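Undham Home Goods – Customer Help Desk
Ticket: Small pedestal stand, rod leans and top plate turns
Opened by: Jeanine Visser
Handled by: Hala Karaki, with Itziar Rivas in the workshop
Status: Closed

Jeanine Visser wrote:

Hello there, and thank you in advance for reading all of this, as I know I go on a bit. I bought one of your little Drineck stands in the spring, the one with the round wooden foot and the flat wooden top, and for most of the summer it held a small fern by my reading chair and behaved itself beautifully. Then in September I moved the chair, and the stand with it, and ever since it has had a lean to it. The top plate also turns if I brush past with my sleeve. I wouldn't mind so much, but the fern was my sister's and I would hate to come down one morning and find it on the rug.

I have tried a folded piece of card under the base. It helped for an afternoon. I also tried turning the rod by hand, and it went around a little and then came back. Is there a trick to it, or have I broken something?

Hala Karaki replied:

Dear Jeanine, please don't worry about going on, I would much sooner have the whole story! And I'm glad the fern is still in one piece. Could you take it off the stand for now and set it somewhere safe while we sort this out?

Two questions when you have a moment. Does the base sit flat on the floor by itself, without the card? And when you hold the base still and turn the top plate, does the rod turn along with it, or does the plate turn by itself?

Jeanine Visser wrote:

The fern is on the windowsill and looks quite pleased about it. I took the card away and the base sits perfectly flat, no rocking at all, on the rug or on the kitchen floor. When I hold the base and turn the plate, the rod goes with it. So I suppose the trouble is down at the bottom?

Hala Karaki replied:

That is exactly what I was hoping you would tell me, and yes, the bottom is where I would look. I asked Itziar in the workshop, who has put together more of these than anyone, and she says the rod has backed out of the base a little. It's an easy thing to do when you carry the stand by its top, and everybody does carry it by its top, me included. 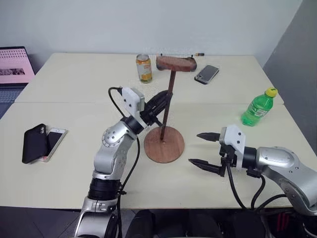
Page last changed: Friday, 4:10 p.m., by H. Karaki

The stand is a simple thing, a round base and a slender rod with a flat plate on top, and even a slight lean in a rod that thin catches the eye. For the tightening itself, Itziar suggests the following, and I've added a few words of my own where I got stuck the first time.

Lay a towel on the table and turn the stand on its side. Under the base you'll find a felt pad covering the screw. Peel it back slowly from one edge (a warm spoon pressed on the felt for a minute loosens the glue nicely). Hold the rod straight with one hand, low down and close to the base, and tighten the screw until it stops. Please don't force it past that point – the wood is softer than it looks. Press the felt back down, stand everything up and look at it from two sides.

If the screw keeps turning and never gets snug, stop there and write to me. The thread in the wood may be worn, and we'd send you a new base.

Jeanine Visser wrote:

Well, I did it after lunch, with the spoon and everything. The screw took up to four turns before it stopped, so it must have been very loose indeed. The rod is straight from the front. From the side I think there's still the tiniest tilt, but my neighbor Veerle Dekker came over and said she couldn't see it, and she hangs pictures for half the street. The plate doesn't turn anymore. One corner of the felt won't stick down again. Does that matter?

Hala Karaki replied:

Wonderful news! A dab of ordinary white glue will hold the felt; leave it overnight with the stand upright and nothing on top. If the tilt bothers you, loosen the screw a quarter turn, straighten the rod and tighten it again. When you next move the stand, lift it with a hand under the base.

Jeanine Visser wrote:

Felt glued, fern back by the chair. I gave the tilt one more go and I'm happy with it now. Thank you both, and please tell Itziar the spoon worked.

Ticket closed by Hala Karaki. Spare felt pad sent by regular mail.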